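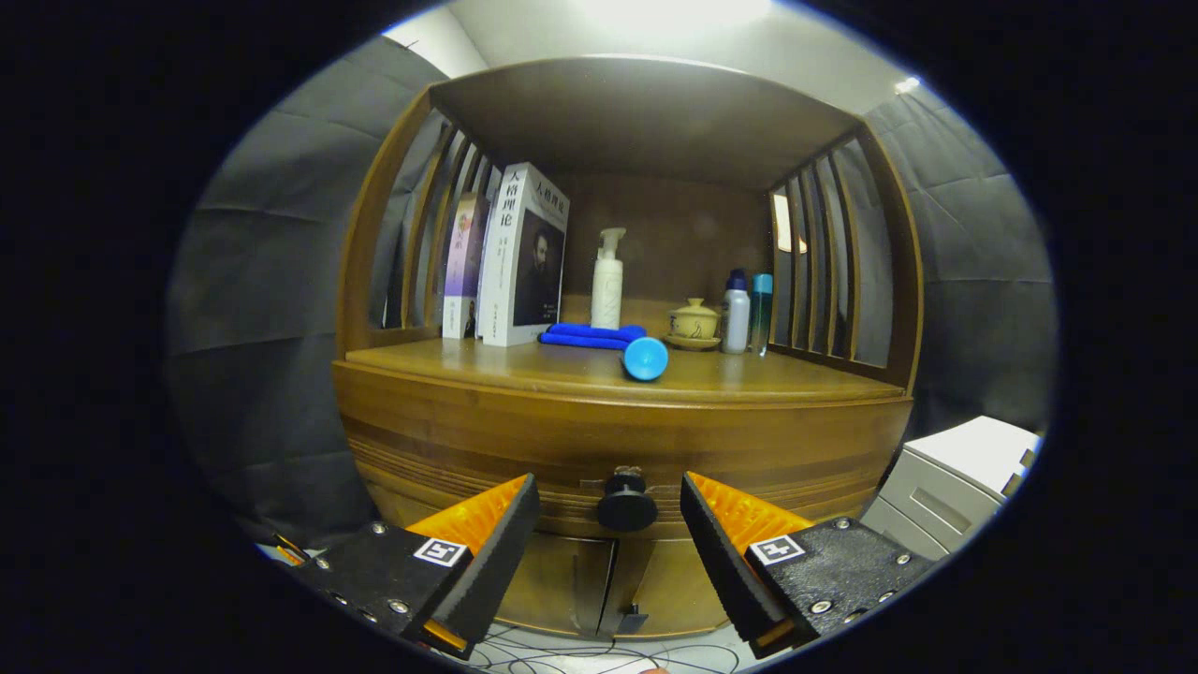 Forum Vie au bureau > Bruit et acoustique
Sujet : Résonance dans une petite salle de réunion, panneaux muraux ou plafond ?

brunello_g
Bonjour à tous,
Je m'appelle Brunello Galli, je travaille dans un petit bureau d'études à Chambéry et je suis italien, donc je vous prie d'excuser mes fautes. J'ai lu beaucoup de sujets sur ce forum avant d'écrire, mais je n'ai pas trouvé exactement mon cas.
Nous avons une salle de réunion de 14 m², avec un sol dur, une grande vitre et un plafond en plâtre. Quand nous sommes deux, on se comprend bien. Quand nous sommes six, et surtout quand il y a un collègue en visioconférence, la parole devient fatigante. Le collègue à distance dit qu'il entend « une salle de bains ».
J'ai reçu deux devis. Le premier, de la société Drelero, propose des panneaux muraux rembourrés sur deux murs. Le deuxième, de chez Basow, propose seulement des dalles suspendues sous le plafond. Les deux vendeurs sont très sûrs d'eux et chacun m'a expliqué que l'autre solution ne sert à rien. Mon budget maximum est de 4 000 euros, pose comprise. Que choisiriez-vous ?
Je vous remercie d'avance pour vos conseils.

Marmotte73
Salut Brunello, ton français est très bien, ne t'inquiète pas.
Pour moi c'est les murs sans hésiter. Dans une petite pièce, ce qui gêne c'est l'écho entre deux parois parallèles. Tape dans tes mains au milieu de la salle : si tu entends comme un petit ressort métallique, c'est ça. Les dalles au plafond ne feront pas grand-chose là-dessus.

pierrot_acou
Pas d'accord avec Marmotte. Enfin, pas complètement. Le plafond est la plus grande surface libre de la pièce, personne n'y pose de meuble et personne ne s'y frotte. À surface égale, une dalle suspendue travaille par ses deux faces, alors qu'un panneau collé au mur n'a que la face avant.
Il manque surtout des informations : hauteur sous plafond ? épaisseur des panneaux du devis ? Un panneau trop mince absorbe les aigus et laisse tout le bas de la voix. On obtient une pièce sourde et toujours pénible.

brunello_g
Merci à vous deux pour vos réponses rapides.
La hauteur est normale, 2,50 m. Pour l'épaisseur, le devis de Drelero indique 36 mm, tissu compris. Pour les dalles de Basow, c'est 51 mm, avec un vide au-dessus dont la mesure n'est pas écrite. J'ai fait le test des mains : oui, il y a un bruit de ressort, très net entre la vitre et le mur opposé, moins dans l'autre sens.

Marmotte73
Ah ben voilà ! Le ressort. Les murs, je maintiens.

pierrot_acou
Le ressort se traite avec un seul mur, celui en face de la vitre. Pas besoin d'en couvrir deux. Tu mets là des panneaux à hauteur d'oreille assise, disons entre la table et le haut de la tête d'une personne debout, et le reste du budget part au plafond.
Et demande le vide derrière les dalles par écrit. S'ils les collent directement sur le plâtre, tu perds une bonne partie de l'intérêt.

Lise_compta
Je ne suis pas du tout technicienne mais on a eu le même problème et je voudrais donner un avis d'utilisatrice. Chez nous on a fait rembourrer les murs en gris il y a trois ans. Côté bruit je suis contente, on n'élève plus la voix. Côté entretien, beaucoup moins : les dossiers de chaises marquent le tissu, et on ne peut plus rien accrocher. Plus de tableau blanc, plus de planning. Il a fallu acheter un chevalet que tout le monde déteste.
Pensez aussi aux prises et aux interrupteurs, le poseur nous a facturé chaque découpe en plus.

brunello_g
Chère Lise, votre message m'est très utile, parce que les vendeurs ne m'ont parlé ni des chaises ni des découpes. J'ai relu le devis : les découpes sont « selon relevé sur place ». Je suppose que cela veut dire que je les paierai.
Nous avons un tableau blanc et nous l'utilisons tous les jours. Il est justement sur le mur en face de la vitre. Je ne sais pas si l'on peut le déplacer.

TontonGravier
Je vais être le rabat-joie. 4 000 euros pour 14 m², c'est énorme. Un gros tapis, un rideau épais devant la vitre, une bibliothèque bien remplie en désordre, et vous avez fait la moitié du chemin pour un dixième du prix. J'ai monté ma salle de répétition comme ça.

pierrot_acou
Une bibliothèque disperse un peu, elle absorbe peu. Et une salle de répétition n'est pas une salle de visio. Le rideau épais, en revanche, oui, à condition qu'il soit bien froncé et qu'on accepte de le fermer pendant les réunions.

TontonGravier
Je n'ai jamais dit que c'était parfait. J'ai dit que c'était un dixième du prix.

Marmotte73
Tonton a raison sur un point : commencer par le rideau ne coûte pas cher. Si le ressort disparaît, tu gardes ton tableau blanc où il est.
Et le micro ? Vous avez quoi comme matériel pour la visio ?

brunello_g
C'est un appareil Trolix posé au milieu de la table, acheté en avril. Il prend le son de toute la pièce. Quand quelqu'un parle près de la porte, le collègue à distance ne comprend presque rien – même si la personne parle fort.

pierrot_acou
Ça joue beaucoup. Plus le micro est loin de la bouche, plus il ramasse la pièce. Essaie de rapprocher les gens de la table avant de commander quoi que ce soit.

brunello_g
Bonsoir à tous, je reviens avec des nouvelles.
Nous avons emprunté deux rideaux lourds et nous les avons fermés pendant une réunion de six personnes. Le bruit de ressort est devenu très faible. Pour la visioconférence, le collègue dit que c'est « mieux, mais encore un peu la salle de bains ». J'ai donc décidé d'acheter les rideaux et de demander à Basow un nouveau devis pour le plafond seulement, avec la hauteur du vide écrite noir sur blanc. Les panneaux muraux, je les laisse pour l'année prochaine – si nous en avons encore besoin.
Monsieur Gravier, j'ai aussi proposé le tapis, mais mes collègues ont refusé à cause des chaises à roulettes.

Lise_compta
Bonne décision pour le tableau blanc ! Tenez-nous au courant quand les dalles seront posées.

Marmotte73
Je reste persuadé que tu finiras par mettre des panneaux au mur, mais bon courage pour la suite. Négocie la pose, ils ont de la marge.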